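Session 4: Pouring and Setting Down

Welcome back, everyone, and do take your time settling in. We'll spend this session on the humble business of getting water from a bottle into a cup, and I promise there's more in it than you'd think (Hsin-yi Yang filled two pages of notes on it in July!).

Begin with the table cleared of everything except your bottle and your cup. 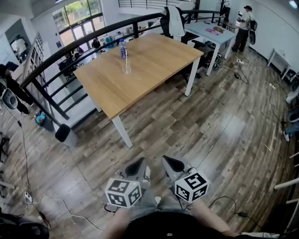 How full should the cup be?
Stop at 200 ml, and leave the rest in the bottle for your second try.

Pour slowly, put the cap back on, then set the bottle down well in from the edge. Please read Lam, chapter 6, before we meet again.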